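Refinishing and Maintaining a Round Bamboo Board

Applies to: round bamboo cutting boards with a juice groove, up to 2 inches thick. Also suitable for serving boards of the same construction. Not suitable for lacquered or varnished boards, which must be stripped first.

Procedure written by Reiko Kaneko. Revised in March with changes to the sanding sequence suggested by Itsuki Kubo.

Background

Bamboo boards are made from strips of grass stem bonded with adhesive. The strips are dense and absorb less oil than maple or beech. They also raise short, stiff fibers when wetted, and these fibers cause most of the roughness that users notice after a few months. The adhesive lines are the weak point. Soaking, dishwasher heat and storage on a wet counter all open them.

A board needs refinishing when any of the following is present:

- Water no longer beads on the surface and leaves a dark patch.
- Fibers catch on a dry cloth.
- The groove is darker than the field and stays dark after washing.
- Knife marks hold residue after scrubbing.

A board with an open glue line that accepts a fingernail should be retired from food use. Oil will not close it.

Materials

Food-grade mineral oil
Board wax (mineral oil and beeswax blend)
Abrasive paper in 120, 180, 240 and 400 grit
Cork sanding block
Dowel, slightly narrower than the groove
Nylon brush
Coarse salt and half a lemon
Lint-free cotton cloths
Two wood battens for drying

Most hardware stores carry all of the above. We use Feltuston block wax in the shop, but any blend sold for food contact surfaces will do.

Step 1. Clean

Scrub both faces with hot water, dish soap and the nylon brush, working along the grain. Rinse briefly. Do not immerse the board.

If odor remains, spread salt over the face, rub it in with the cut side of the lemon, wait five minutes and rinse. Give the groove a second pass. Fat collects at the bottom of the channel and will stop the oil from penetrating.

Step 2. Dry

Stand the board on edge or lay it across the battens so that air reaches both faces. Leave it overnight. A round board laid flat on a counter dries from the top only and will cup toward the dry side.

Keep it away from radiators, ovens and direct sun.

Step 3. Sand the field

Start with 180 grit. Use 120 only where knife marks can be felt, and feather the edges of that area so that no dip is left. Sand with the grain, including on a round board, where it is tempting to follow the rim. Circular scratches across bamboo strips remain visible after oiling.

Continue with 240. Wipe off the dust with a dry cloth between grits.

Many boards carry a laser-engraved maker's name close to the rim. The engraving is shallow. Keep 120 and 180 grit off it and go over it by hand with 240, using light pressure and no block. Three or four strokes are enough. Brown residue on the paper is char from the lettering; stop when it appears.

Step 4. Sand the groove

Wrap a strip of 240 paper around the dowel and draw it along the channel in short overlapping strokes. Do not press into the upper edges. A rounded edge lets juice run back over the field.

The outer rim is end grain in some places and side grain in others. It sands unevenly. Use 240 throughout and check by touch.

Step 5. Raise the grain

Wipe both faces with a damp cloth. Let the board dry for two hours, then remove the raised fibers with 400 grit, using almost no pressure. Repeat once. A board that skips this step will feel rough again after its first wash.

Step 6. Oil

Warm the oil by standing the bottle in hot tap water. Flood the top face, spread with a cloth and leave for 20 minutes. Turn the board and do the same on the underside, then the rim.

Run a separate pass along the groove with a folded corner of the cloth. Pooled oil in the channel turns tacky with dust and should be lifted out before the board is left to stand. Wipe off all surplus and leave overnight. Apply three coats in total.

Oil both faces equally. One-sided oiling is the usual cause of a board that rocks.

Step 7. Wax

Rub in a thin layer of board wax, wait 15 minutes and buff with a clean cloth. Work wax into the engraved lettering with a fingertip and buff it out along the grain.

Step 8. Return to use

Set the board down on a clean, dry surface. Where it shares a counter with metal fittings, such as a black pole with a flared base, leave a gap wide enough for a cloth. Water held between a bamboo rim and a metal base dries slowly and stains the rim.

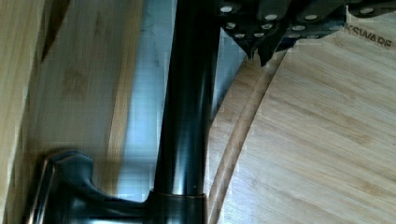 Maintenance schedule

After each use: wash, rinse, towel dry, stand on edge.
Weekly: wipe the counter under the board and around any adjacent fittings.
Monthly: one coat of oil on both faces and the rim.
Twice a year: Steps 5 through 7.
As needed: full procedure.

Troubleshooting

Surface feels sticky. Too much wax, or oil not wiped off. Warm the surface with a hair dryer on low and buff.

White haze after washing. Wax has been softened by hot water. Buff dry, then re-wax.

Black specks in the groove. Mold. Sand the channel back to clean bamboo with 180 on the dowel, then repeat from Step 4. If specks return within a month, replace the board.

Board rocks. Lay it concave side down on a damp towel for two hours, then dry on battens and oil both faces. Severe cupping is permanent.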